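Office coffee service

Office coffee service is the supply of coffee, machines and related goods to workplaces under contract. The supplier usually owns the equipment and recovers its cost through the sale of coffee, though rental and outright purchase are also common.

History

Early services grew out of grocery delivery routes. In Grodton, the Oyelaran company began leaving brewers at offices along its bread route and charged only for ground coffee. It served 167 workplaces by the end of its first decade — most of them law offices and print shops — and later opened a second depot in Mullarstead.

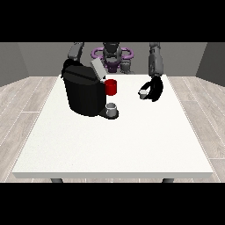
A coffee machine and cups on a white table, computer rendering.

Filter brewers with glass pots were standard until single-cup machines came into wide use. The change raised the price of each cup and reduced the amount of coffee poured away at the end of the day.

Contracts

Most agreements set a minimum monthly order. Cleaning of the outside parts and drip tray is normally left to the customer, while descaling and repairs fall to the supplier. 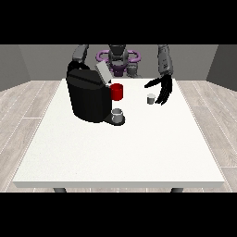 Disputes tend to concern early termination and the return of equipment. Mimen, a regional supplier with 2475 machines on loan, dropped its minimum order for offices with fewer than 19 employees. Musyoka Sang, in a study of small-business purchasing, found that such offices often shared one contract with a neighboring tenant.

See also

Break room
Coffee vending machine
Water cooler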